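暮らしの手入れ講座 第4回 配布メモ「黒い台の上の紙くず」

前回の宿題、みなさんやってきましたか。私はやりました、やったんですが、途中で机の引き出しまで開けてしまって、結局お昼が夕方になりました(笑)。

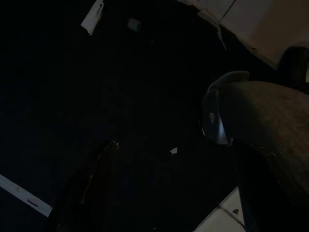 で、今日は細かいごみの話です。大きいものを片づけるのは、じつはみんなそこそこ上手なんですよね。箱をどける、本を戻す、はい終わり。ところがそのあとに残る、ちぎれた紙の端とか、何かの白いかけらとか、細長い紙の帯とか。これを見ないふりする人がとても多い! 私もそうでした。

黒っぽい面だと、白いくずはよく目立ちます。逆に灰色の小さなものは、暗いところに置くとほとんど見えません。小さな四角い灰色のものなんて、手でさわってはじめて気がつくこともあるくらいです。だから私は「白は目で、灰色は手で」と覚えています。試験には出ませんが、ノートの端にでも書いておいてください。

手順のおさらい
まず台のいちばん奥から始めます。手前から拾うと、袖でかけらを奥に押しこんでしまうので。
長いものを先に取ります。紙の帯、テープの切れはしなど。
次に、指でつまめる大きさの紙片。ここで一枚ずつ、字や印がないか裏表を見ます。
最後に、つまみにくい小さなかけら。少しだけ湿らせた布をそっと押しあてます。こすらないこと。

三つめの「裏表を見る」は、以前の受講生のエルダナ・グダタさん(Eldana Gudeta)に教わりました。領収書の半分を捨ててしまって、ごみ袋を二つひっくり返したそうです。それ以来、印のある紙はいったん小皿に入れておくんですって。私もまねして、セユムという店で買った浅いお皿を使っています。すごくいいですよ、浅いから中身が全部見えるし!

テープについて
白っぽい面の端からテープや紙がぴらっと垂れていたら、いきなり引っぱらないでください。下の面まで一緒にはがれることがあります。端を指の腹で押さえて、ゆっくり、寝かせるように。どうしても残るときはそのままにして、次回持ってくる道具で一緒にやりましょう。

時間の目安
講義70分、実習60分。実習の机は各自で黒い布か黒い厚紙を敷いてください。幅80センチあれば十分です。先に帰りたい人は、自分の台の分だけ済ませてからどうぞ。

質問が多かったこと
掃除機ではだめですか、とよく聞かれます。だめではないんですが、小さな部品かもしれないものまで吸ってしまうので、この講座では最後の最後まで使いません。家でやるときはお好みで。
手袋は、私は薄手のものをはめています。素手派の人は紙の縁で切らないように。

次回までに
家の中でいちばん暗い色の面(棚板でも、箱のふたでも)を一つ選んで、上の四つの手順をやってみてください。拾ったものは捨てずに封筒に入れて持参。次は土曜日、教室はいつものズルトゥットゲートの二階です。布は各自一枚、忘れた人には私の予備を貸します。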